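2025-09-27
By Zako Support Desk

4. Washing soft toys and small fabric items

Use this program only for items with a care label that permits machine washing. The Domeck washer must be level before you start.

1. Close all zippers and put the items in a mesh bag. One bag for each load.
2. Turn the dial to Delicate. The display shows 26 minutes.
3. Pour 140 ml of liquid detergent into the left drawer. Do not use powder with this program.
4. Press Spin until the display shows 330. Higher spin can move the filling to one side.
5. Press Start. The door locks after a few seconds.

Caution: Do not wash toys which contain a battery or a music box.

Note: If the display shows E3, the drain filter is blocked. See section 7.
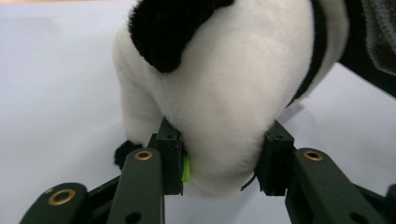

Page 14

Plush with short white fur can form small pills after many washes. Remove them with a fabric comb, always in one direction, and do not pull.

6. When the program is finished, wait for the click and open the door.
7. Press the toy in a towel, then let it dry in the air. Keep it away from the heater.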